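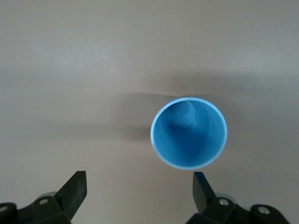
A student in the spring group asked, at the end of our first evening, whether a pot that has cracked in the drying is ever worth saving, or whether it should go straight back in the bucket. I promised a proper answer and then talked for so long that we ran out of time, so I have written it up for everyone.

Handbuilding at Galivley, Session 2
Drying, cracks and joins
Tuesday, November 6, 2018

Short answer: put it in the bucket. Clay that hasn't been fired can be soaked down and used again as many times as you like, and you will make a better pot the second time, because your hands have already had a go at it. I know it hurts! I have a shelf of mended pots at home that I was too fond of to let go, and nearly every one opened up again in the kiln along the very same line.

Now the longer answer, which is really about why cracks happen in the first place.

Clay shrinks as it dries, and it shrinks fastest wherever the air can get at it. Rims and handles go first, the bottom goes last, and if one part is pulling while its neighbor is still soft, something has to give. So dry slowly. Lay a sheet of thin plastic loosely over the piece, and wrap the rim and any handle a bit more snugly than the rest. Turn the pot over onto its rim once it is firm enough to stand it, so the base gets some air too.

Joins are the other trouble spot. Score both sides well (deeper than you think), brush on slip made from the same clay, press, and give a little wiggle until you feel it grab. Both pieces should be at the same stage, leather-hard or a touch softer. A soft handle on a stiff mug will almost always let go.

We are using two clays this term. Prirard is the smooth one, lovely for small things and rather fussy about drying. Steyn has grog in it — that's the gritty stuff — and forgives a great deal. If you are building anything tall, please start with Steyn.

For next time
Roll 2 slabs at home if you have the room, and keep them wrapped between boards. Read pages 36 and on in the Selten booklet, the part on slab boxes. Bring an old towel.

Shelf space in room 118 is tight, so write your initials on the bottom of everything, and on the plastic as well.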